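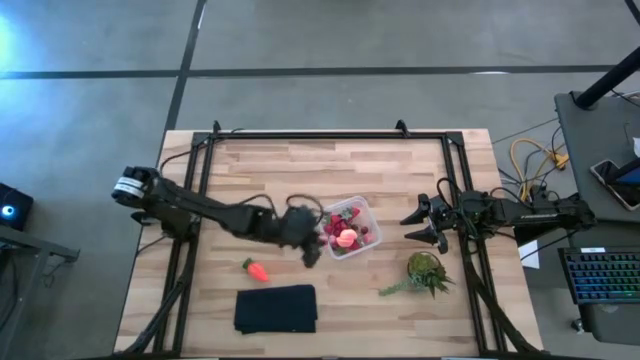
Fruit box month at the Wikbridge playroom

February is a gray stretch around here, so we have gone all in on fruit! The play food shelf at Wikbridge has been due for a refresh for ages, and our Saturday families have been bringing in wonderful things: strawberries by the bagful (red ones, pink ones, some with leafy green tops), peaches, plums, and one very convincing lemon that fooled me twice.

Search Search this site Enter keywords

The best thing we did was move it all into clear boxes. The old canvas bins swallowed everything, and the children would tip the whole lot on the floor to find one banana. With see-through sides they spot what they want from across the room and go straight for it. A pile of strawberries with a peach sitting on top looks so cheerful, too – I keep wanting to make a pie.

If you would like to try a fruit box at home, you need very little. A rectangular food container with rounded corners is perfect, as big as your child can carry with both hands. Fill it mostly with one kind of fruit, then add a single odd one out. That odd one is where the fun starts! Our toddlers love to fish it out, hide it at the bottom and dig for it again, and the older ones get into long arguments over whether a peach is allowed to live with strawberries at all.

Sorting comes next, once they know the box well. Put out 2 bowls and let them decide what goes where. Some go by color, some by leaves or no leaves. Danylo Onyshchenko, who runs our Saturday table, likes to leave the rule entirely up to them and then try to guess it. He is wrong a lot and they adore it.

A word on washing: warm soapy water, a soft brush for the leafy bits, then spread everything on a towel overnight before the lid goes back on. Small pieces stay on the high shelf when the babies are in, so please check the floor under the table before you go home.

We still have room for more! Pears, grapes in a bunch and anything in the melon family would be very welcome, and we are short on lids. Drop things in the crate by the Pylypenko room door any morning. Next up is vegetables, and I already have my eye on a knitted leek.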